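Part-Time Records and Mailing Assistant, Marulanda Community Library

4 min read

The Marulanda Community Library in Rirkidside is hiring a part-time assistant for its local history room. The job is 11 hours a week, split over three mornings. Hours can be moved a little to fit a school or bus schedule, but we need the same person on the same mornings each week. Posted 10 September 2026. The position stays open until filled.

The local history room holds town maps, church and school newsletters, family papers and a large run of photographs from the old Clustside mill. Most of it was given to us in boxes and shopping bags over many years. A first list was made in March and it covers 228 boxes. The next job is to open them in order, write down what is in each folder and put the papers into new folders and sleeves. We supply all of these.

What you will do:

Sort papers by date and type.
Label folders in pencil, using our numbering.
Enter titles and dates into a spreadsheet.
Answer letters and emails from people looking for family records.
Prepare the members' mailing, which goes out to 1,000 addresses.
Pull boxes for visitors and put them back in the right place.

You will report to Edith Ospina, who runs the history room. She will train you for the first few weeks and check your entries until you are both comfortable. After that you will work mostly on your own, with Edith at the next desk on two of the three mornings.
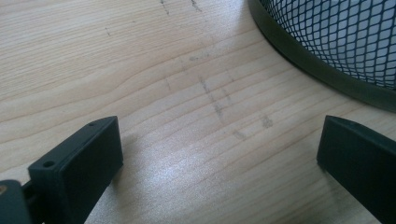
We use pencil for everything in the history room, including notes to each other. Pens of any kind stay at the front counter, and so do drinks. Pencil gets on the furniture as well as the folders, and the pale wood desktop already has faint marks and smudges across it, so wipe the surface down with a dry cloth before you lay out any original papers. Hands should be clean and dry. Gloves are only needed for photographs, and we have them in three sizes.

What we are looking for:

You should have neat handwriting, be able to read old cursive or be willing to learn, and know how to use a basic spreadsheet. You need to be able to lift a full records box, which can weigh up to 30 pounds, and use a step stool. Library experience is helpful but not required. Past assistants have come to us from offices, a hardware store and a dental practice. If you read Spanish, please say so in your letter. Several of the family collections are partly in Spanish and they have waited a long time.

The room is on the ground floor. It is kept cool all year, so bring a sweater. Some boxes are dusty, and anyone with asthma or a mold allergy should talk to us first about which collections to start with.

Pay and terms:

Pay follows the town's Grade 2 hourly scale, which is available at the front counter or by mail. Paid sick time starts on the first day. There is a 90-day trial period. The job is funded for two years. We hope to extend it but can't promise that now.

How to apply:

Send a one-page letter and the names of two people who have worked with you. Tell us what kind of detailed work you have done before, paid or unpaid. A resume is fine but you don't have to send one. Leave your application at the front counter in an envelope marked "History Room" or mail it to Farah Sopacua, Marulanda Community Library, 103 Alto Street, Rirkidside. Farah will write to everyone who applies. Interviews take 30 minutes and include a short filing exercise.

Comments (4)

dmk_rirkidside: Is this open to retired people? I did payroll for years and would like something part time.

Farah Sopacua: Yes, please apply. Mention the payroll work in your letter.

Tess: Do the three mornings have to include the weekend? I can't do weekends.

Farah Sopacua: No, the room is closed on weekends. All three mornings are weekdays.

We use cookies to remember your settings and count visits to this site. By continuing to browse you accept our cookie policy. Accept / Manage settings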